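Chapter 6
Room Waste in Small Lodgings

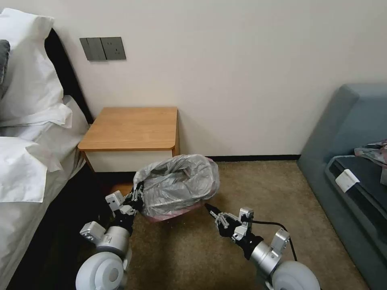

Figure 6.1 Lined bin on the floor in front of a bedroom nightstand.

6.1 Scope of the chapter

Chapter 5 dealt with linen, which enters and leaves a guest room on a fixed cycle. Room waste has no such cycle. A guest may fill a bin in one evening or leave it untouched for a whole stay, and the housekeeping plan must allow for both. This chapter sets out how room waste is measured, how bins and liners are chosen, where bins are placed, and how waste moves from the room to the store. Kitchen waste and garden waste are treated in Chapter 7.

The term "room waste" is used for all material discarded by guests inside a bedroom or its bathroom. It excludes lost property, used linen and returned crockery. Items left on a surface are not room waste unless they are plainly packaging or food remains. The house rules should state who decides in doubtful cases.

6.2 Volume and weight

Room waste is light for its volume. Most of it is paper, film, cups and food wrapping, and much of the space in a full bin is air. For this reason bins are sized by volume, in litres, while charges for collection may be set by weight, by volume or by the number of sacks. The manager should find out which basis applies before comparing costs.

The running example in this chapter is the Owino guest house, which has 15 rooms. In January the house let 93 room-nights and sent out 147 kg of room waste. The mean yield is found by dividing the weight by the room-nights let:

147 kg ÷ 93 room-nights = 1.58 kg per room-night

Room-nights let must be used as the divisor. If the number of rooms is used instead, the result changes with occupancy and cannot be compared from one month to the next. A mean of this kind hides a wide spread. Single-night stays tend to produce takeaway packaging and drinks containers. Longer stays produce less per night but include bulky items such as shoe boxes and carrier bags.

6.3 Bins

A bedroom bin should stand without rocking on the floor covering in use. On carpet, a wide base is preferred to a narrow one. Capacity is a compromise: a large bin needs emptying less often but takes floor space and invites guests to discard heavy items, while a small bin overflows. The Owino house uses one bin in each bedroom and a smaller one in each bathroom.

Position matters as much as size. The bin should be visible from the door and reachable from the bed or the desk. It should not stand in the path between the bed and the bathroom, where it may be kicked over in the dark, nor against a heater. Once a position has been chosen it is entered on the room card, and the bin is returned to it at each service.

6.4 Liners

A liner keeps the bin clean and allows the waste to be lifted out in one movement. Three properties are specified when ordering: width, length and film thickness. The width of the flat liner must be at least half the circumference of the bin at its rim. The length must cover the height of the bin, half the width of its base and an overlap at the rim.

Mabula's method, named after the housekeeping instructor Victor Mabula, treats the overlap separately. The rim overlap is fixed first, and the nearest stock size above the total is then ordered. The method wastes a little film but reduces slipped liners. A worked case using the Nistberg stock table is given in Section 6.8.

Liners may be clear, translucent or opaque. Clear and translucent film lets staff check the contents for glass or sharp objects before lifting. Opaque film hides the contents from other guests in the corridor. Where both aims apply, a translucent liner is used in the room and an opaque sack on the trolley.

6.5 Order of removal

Waste is removed before any surface is dusted and before clean linen is brought in. The usual order is as follows.

1. Put on gloves and look into the bin before touching it.
2. Gather the liner at the neck and lift. Do not press the waste down by hand.
3. Place the tied liner in the trolley sack.
4. Wipe the bin inside and out.
5. Fit a new liner and return the bin to its marked position.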